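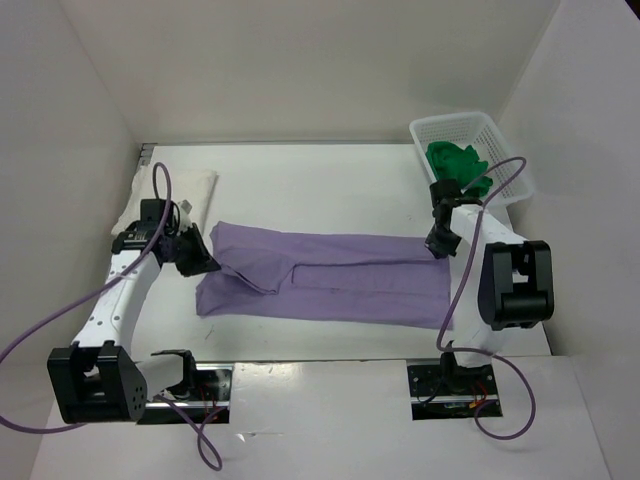 The purple cloth on the table, half folded.

Detlef Fuchs had his mother's way of folding, which was to get one edge straight and worry about the rest later. The right side was good. The left side had bunched, and one flap lay over the middle at a slant.

"She'd have started over," his sister said on the phone.

"She would have."

The cloth had come from Tomoana, where their mother bought it in May for too much money. It was on the bed in the back room every winter after that. Now there was a box marked Vellell, and seven things were supposed to go in it, and the cloth was the last.

"Do you want it or not?" he asked.

She took a while to answer. He could hear her kettle.

"Is the edge still straight? The one she hemmed?"

He looked at it. "Straight enough."

"Then send it."

He wrote her address on the lid and paid the 149 at the counter in Girkine the next morning. The clerk asked if there was anything breakable inside. Detlef said no, and put the receipt in his coat.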